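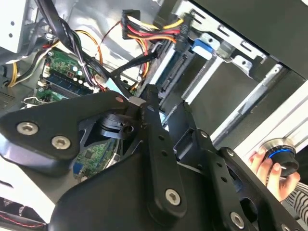
Werkstattleuchte Pravberg mit Schwenkarm und Tischklemme
Artikelnummer 3167

Wer abends noch am Basteltisch sitzt, kennt das: Die Deckenlampe steht im Rücken, der eigene Kopf wirft den Schatten genau dorthin, wo man hinschauen möchte, und die Schraube, die eben noch da lag, ist irgendwo im Dunkeln verschwunden. Mit der Pravberg haben wir eine Leuchte ins Sortiment genommen, die wir selbst jeden Tag benutzen (an der langen Werkbank hinten im Laden gleich mehrfach!) und die wir ehrlich gern weiterempfehlen.

Gebaut wird sie bei Gukon, einem kleinen Betrieb, mit dem wir schon lange zusammenarbeiten. Die Gelenke laufen schön satt, der Kopf bleibt stehen, wo man ihn hinstellt, und auch nach vielen Monaten mussten wir bei unseren eigenen Leuchten nur selten etwas nachziehen. Der passende Schlüssel liegt im Karton, in einem kleinen Stoffbeutel — bitte nicht mit dem Packpapier wegwerfen, das ist uns auch schon passiert.

Licht und Bedienung
Das Licht ist neutralweiß und lässt sich am Kopf stufenlos dimmen. Ein kurzer Druck auf den Drehknopf schaltet ein und aus, die letzte Helligkeit bleibt gespeichert. Eine Streuscheibe wird mitgeliefert und einfach aufgeklickt. Für glänzende Oberflächen, lackiertes Holz oder Schmuck lohnt sie sich sehr, beim Nähen auf dunklem Stoff nehmen wir sie lieber ab.
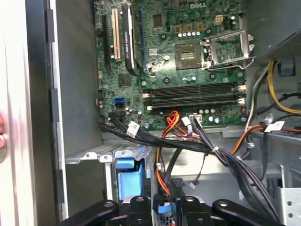
Dell-Hauptplatine mit leerem CPU-Sockel, der Haltebügel ist aufgeklappt.

Technische Angaben
Reichweite des Arms: ungefähr 40 cm
Befestigung: Tischklemme mit Filzauflage
Kopf: dreh- und neigbar
Farbe: Schwarz matt oder Salbeigrün
Garantie: drei Jahre
Preis: 246 Euro inklusive Streuscheibe und Schlüssel

Wofür sie sich eignet
Gedacht war die Pravberg ursprünglich für Uhrmacher und Modellbauer, inzwischen geht sie aber an Leute mit den verschiedensten Hobbys. Pornthip Somboon aus unserer Beratung bindet unter ihrer Leuchte Bücher und schwört auf flach einfallendes Licht, weil man damit jede Falte im Überzugspapier sieht, bevor der Leim anzieht. 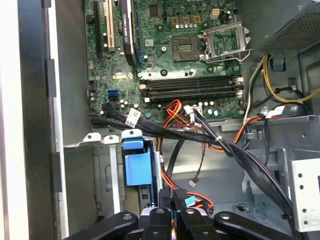 Den Kopf stellen Sie am besten zuerst grob über die Arbeit und neigen ihn dann so lange, bis der Schatten Ihrer Hand zur Seite fällt. Bei offenen Gehäusen braucht das ein wenig Geduld, denn die Seitenwände schlucken viel Licht. Ist der Prozessorsockel leer und die Halterung hochgeklappt wie bei diesem Rechner, leuchten Sie lieber schräg hinein, dann stören die Reflexe auf dem Metall weniger und das Kontaktfeld lässt sich in Ruhe betrachten. Für solche Arbeiten reicht meist die mittlere Helligkeit.

Pflege und Ersatzteile
Zum Reinigen genügt ein weiches, leicht feuchtes Tuch. Die Streuscheibe, die Filzauflage und der Drehknopf sind einzeln erhältlich, und Thanakorn Thaweesak hilft Ihnen gern weiter, wenn Sie bei einer älteren Ausführung unsicher sind — schreiben Sie uns einfach, welche Nummer unter der Klemme steht. Die Ausführung in Salbeigrün ist ab Mai wieder lieferbar, Vorbestellungen nehmen wir schon jetzt entgegen.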